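Re: [allotments-and-kitchens] hard water, kettles, descaling etc

On March 2, 2019, a list member in Whitfield wrote:
> We moved to the Clistisdale side in August and the kettle is
> already white inside. Taps as well. Is it worth paying for a
> softener or do people just live with it? The Skimari man quoted
> us 300 for the small one, fitting on top.

Just live with it, is my answer, but quickly as I'm off out in a minute.

Had a softener in the last house. Fine, but salt to lug in and it took up the whole cupboard. Never bothered again. Citric acid from the hardware shop, 2 spoonfuls in a full kettle, boil, leave it 20 minutes, rinse well. Rinse again. Tea tastes foul otherwise, ask me how I know. Don't use malt vinegar unless you like the smell of a chip shop for a week.

Taps: old rag soaked in the same stuff, wrapped round, elastic band. Not on anything with a coloured or gold finish, it can strip it. Chrome is usualy ok if you don't leave it on overnight.

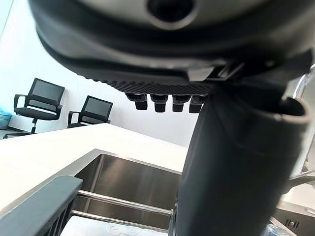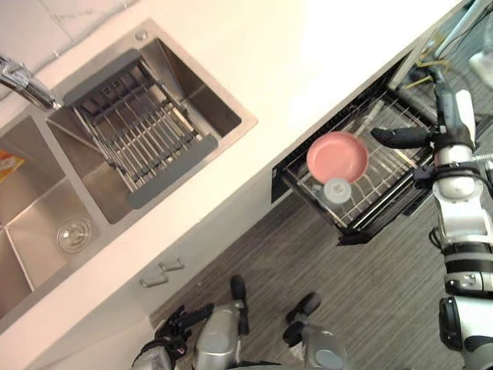

Stainless sink and chrome tap in the second one.

> Does the filter jug stop the scale?

It cuts it down for a while, then the cartridge gets tired and you're back where you started. We had the Rudura jug and I went off it, cartridges cost too much for what they do. Fine for the taste though.

Other thing, shower heads. Unscrew it, bucket, same mix, an hour. Poke the holes with a cocktail stick. Washing machine I do every couple of months, empty drum, hot wash, bit of citric in the drawer. Check the manual first, some makers dont like it.

And get a second quote before you sign anything with Skimari. Theirs went up by the time they'd come out to us.

Will look out the leaflet from the water people if I can find it, it had the hardness by postcode on the back.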